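Pristow 200 peel-and-stick wallpaper: two rolls, one small room

Review by Everett Pruitt
Jan 28, 2022
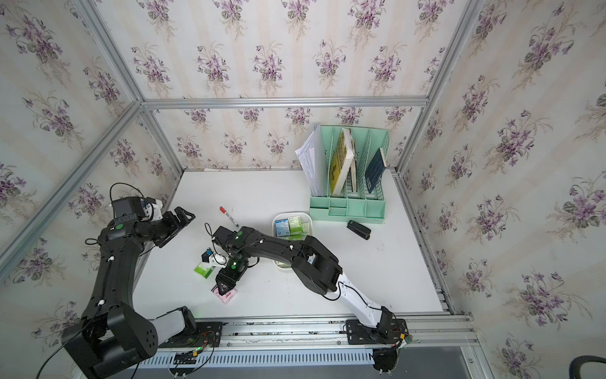

Peel-and-stick wallpaper has been sold for years as a renter's product, and most of what I have hung over that time behaved like shelf liner. The Pristow 200 is a heavier material with a different adhesive, and it costs more than the store rolls. I bought two rolls at full price and put them up in a first-floor half bath, on three walls, over painted drywall. The fourth wall is tile and was left alone.

Material

The 200 is a woven polyester face with a pressure-sensitive acrylic adhesive on a paper liner. The face has a flat finish with a slight tooth. It does not glare under a ceiling fixture, and it does not show fingerprints at switch height. Thickness is consistent across the width of both rolls. The edges were cut clean and square at the factory, with one exception: the outer wrap of the second roll had a crushed corner from shipping. I trimmed it off and lost a few inches.

Each roll is 24 inches wide and 20 feet long. The liner is printed with a one-inch grid, and the grid lines are true to the edge. I checked them with a steel rule before relying on them. On cheaper paper the grid tends to wander, and a cut made along it will be out of square by the time you reach the far side.

Dye lot numbers are on the end label. Mine matched. Pristow ships mixed lots unless you ask, so put a note on the order.

Wall preparation

The instructions call for a smooth wall, fully cured paint, and a wipe with a damp cloth. That is thin advice. Adhesive of this type bonds to whatever is on the surface, including dust from sanding, hair spray, and the surfactants that leach out of new latex paint. I washed the walls with a mild detergent, rinsed twice, and let them dry overnight. Two old anchor holes were filled, sanded, and spot primed.

Bare joint compound must be primed. The 200 will stick to it at first, and then the compound lets go of the wall when you reposition the strip. I found this out on a test patch behind the door.

Orange-peel texture is a problem. One section of the wall behind the sink had light texture from an earlier repair, and the face film of most peel-and-stick products will telegraph every bump. The woven face of the 200 hides more than vinyl does, but it does not hide everything. I skimmed that section. If your whole room is textured, either skim all of it or buy a pasted paper.

Layout

I dropped a plumb line from the ceiling at the center of the back wall and worked outward in both directions. The corners in this house are out by enough to see, so hanging the first strip against a corner would have tilted the whole pattern.

The match on my pattern is a straight match, with motifs lining up directly across the seam. Waste was low. Pristow also sells drop-match patterns in the same line, and for those you should figure on an extra roll in a room with a high ceiling. The calculator on the company's site does not ask which match you have. It told me two rolls, and two was correct for a straight match with almost nothing left over.

Hanging

The adhesive has low initial tack and builds over the first day. This is the best feature of the product. I pulled the liner back a foot, set the top edge with an inch of overlap at the ceiling, checked plumb, and worked down with a felt-edged smoother, peeling the liner as I went. Strips could be lifted and reset several times without stretching. I reset the third strip four times before the match was right, and it shows no damage.

Vinyl products stretch when you pull them off the wall, and once stretched they will not match the neighboring strip. The woven face does not stretch by any amount I could measure.

Bubbles moved to the edge with light pressure. A few small ones stayed, and I left them overnight. By morning most had gone flat. One needed a pin.

Seams are butted. The maker permits a small overlap, but at this thickness an overlap reads as a ridge in side light. My seams are visible from a foot away and not from the doorway. At inside corners I cut each strip to wrap a quarter inch and started a new piece on top of the wrap. Folding a full strip around an inside corner is asking for it to pull away from the angle later, and Marleny Huaranga, who hangs paper for a living and looked over my work, would not do it with any product.

Cutting

Use new blades. The woven face frays if the blade is even a little dull, and the loose threads are hard to hide against a dark trim. I snapped to a fresh tip after every long cut. A Lindgren trim guide, the wide steel one, held the ceiling and baseboard lines well. The plastic guide included with the Pristow rolls flexes in the middle and I stopped using it after the first strip.

Outlets are simple. Shut off the breaker, remove the plates, hang over the box, and cut an X from corner to corner before trimming.

Moisture

The room has a sink and a toilet but no shower, and it has an exhaust fan. I would expect more trouble in a full bath. The adhesive is rated for humid rooms, but the edge of a woven face is open and can wick water. Along the backsplash I ran a thin bead of clear paintable caulk. Splashed water beads for a short time and then soaks in slightly, leaving a darker patch that dries without a ring. Soap residue wiped off with a damp sponge. Toothpaste needed two passes. A scrub pad will raise the nap, so keep it away from the wall.

Removal

I left a test strip up for six weeks in a closet over two kinds of paint. From eggshell acrylic it came off whole, with a slow pull at a low angle, and left no adhesive. From flat builder's paint it took two flakes of paint with it, each smaller than a dime. The removed strip could be hung again and held, with less tack at the edges where it had picked up paint dust.

Compared with the Drurnesex vinyl

The Drurnesex self-adhesive vinyl is the usual alternative, and I have it in a laundry room. It costs less per roll and wipes clean faster. It is also shiny, it stretches, and two seams have opened since it went up. For a rental kitchen or the inside of a cabinet I would still buy the vinyl. On a wall that people look at in daylight, the Pristow is the better material.

Complaints

The rolls come wound tight with the face out, and the last few feet keep a curl that fights the smoother. Unroll the paper flat the night before. The sample swatch is too small to show a full repeat of any large pattern, so you are choosing from a web photo. The printed instructions are a single folded sheet with no section on corners.

Rating: four out of five. One point off for the swatch and the plastic guide. I have ordered another roll for the hallway closet, same lot.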